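Reinaldo Moura
Thursday thread on kitchen splashbacks, as promised to the people who asked about the tiling at Clidholm. I'll keep the posts short.

1/ The wall was the biggest single cost after the cooker. We were quoted for 600 tiles and used more than 2,532 in the end, because the small size was chosen after the quote was done. Get the tile size fixed before anyone gives you a price.

2/ Small tiles mean a lot of grout. Grout is what you end up cleaning. If you fry most days, go for a mid grey or a brown. White grout behind a hob looks tired by November.

3/ We bought from Cordeiro. They sell by the box and won't split one. You'll have tiles left over. Keep them somewhere dry and write the batch number on the lid, as the next batch may be a slightly different shade.

4/ Offset rows are forgiving. If the wall isn't square, and ours at Sirncombe certainly wasn't, a straight grid shows every millimetre. Offsetting the joints hides a fair bit of it.

5/ Mixed colours need mixing before you start. Open all the boxes and shuffle them on a dust sheet. My first attempt came straight out of one box and I got a brown patch the size of a tea tray. Took it down the next morning.

6/ Adhesive: ready-mixed is fine for a small area. For a whole wall I'd use powder and mix it in small amounts. It goes off faster than you expect, so only mix what you can use in 30 minutes.

7/ Someone asked about Histix spacers. They're all right. I paid 189 for the full kit with the levelling clips and wouldn't buy the clips again for tiles this small. The plain spacers did the job.

8/ Sockets. Turn the power off at the board, loosen the faceplates and tile just behind them. Check you have long enough screws first – the tile and adhesive push the plate forward and the old ones won't reach.

9/ Where the tiles meet the worktop, leave a gap and fill it with silicone. Don't grout it. Wood moves through the year and grout will crack along that line. I've redone two kitchens where this was the only fault.

10/ Oil a wooden worktop before the tiling starts, then cover it. Adhesive on bare wood leaves a mark that has to be sanded out.

11/ On colour, I'd stay close to the wood. Amber and brown tiles sit well with a light tan top, and a bit of blue-grey stops it all going orange. 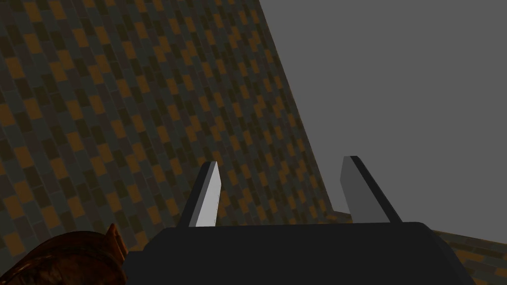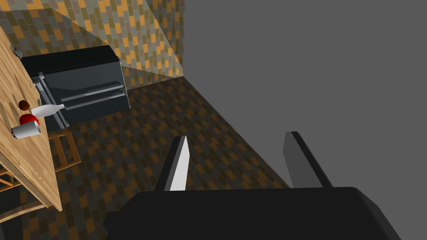

Renders: tiles in orange, brown and blue-grey first, then the wooden worktop.

12/ Sealing natural stone is a separate subject and I'll do it another day. Replies are open if you're stuck on cuts around a window.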